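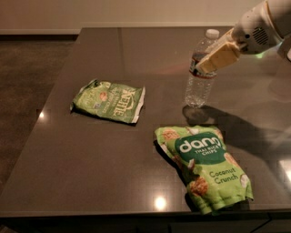 Lenihan table-clearing set, head view: bottle and two snack bags.

Purchase planning notes, Jan 8, 2025

The set has 1415 episodes. Somulia is budgeting for 2 more arms and wants the spending tied to what the recordings show. Howard Furnival keeps the price sheet; ask him before quoting from it.

Spare finger pads: 8, charged to the Pola line
Table and lighting: 800 dollars, not yet approved

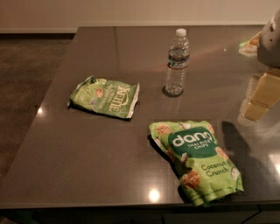 The lighting money should go first to a matte table cover. Yuzuki Ueda asked for one in November. Ceiling lights reflect off the glossy top, with one bright spot close to the dang bag — new lamps alone won't fix that. Quotes go to Bernadette Madigan.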